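Unit 4: Does mentoring work? Reading program claims with care

These notes go with the reading packet on youth mentoring and after-school support. Bring both to section.

Start with the claim you will see in nearly every annual report: "Young people who finished our program did better." Better than whom? Finishers are the ones who kept showing up. Kids who were evicted, changed schools or got a night job dropped out of the count, and they are the kids the program was funded to reach.

The Costarine report in your packet is typical. It lists 900 young people "served." Turn to the appendix and you find that "served" includes anyone who signed in once. How many met a mentor for a full school year? The report doesn't say, and I've asked.
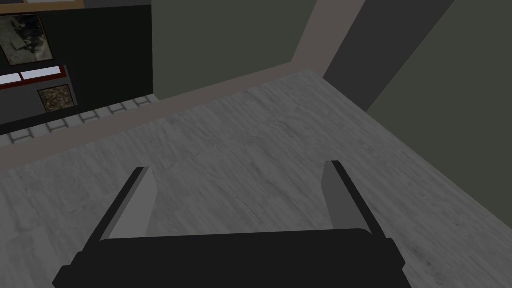

Simulated view: an open two-finger gripper above a light gray floor.

Hallgrímsson's chapter is more careful, though I have doubts about it too. She followed matched pairs for about 7 months and found that matches ending early left some teens worse off than no match at all. I believe the direction of that finding. I'm less sure of the size – the comparison group came from a different part of town, with a different bus line and a different high school.

Sala argues that the mentor matters less than the steady adult contact, whoever provides it. It's a fair idea. His evidence is 5 interviews with staff, all of them still employed by the program.

Things to check in any evaluation:

1. Who was counted, and when did the counting begin?

2. Who left, and did anyone try to find them?

3. Who paid for the study? Hivico paid for two of the ones in your packet.

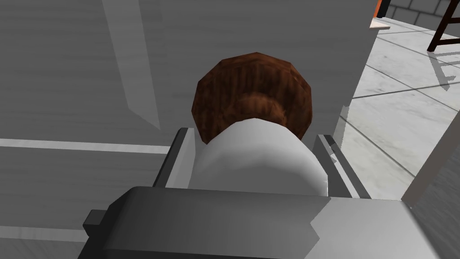 4. What was measured? "Feels more hopeful" on an exit survey is not the same thing as attendance or arrests.

For section: pick one claim from the Costarine report and write a page on what you'd need to see before you believed it.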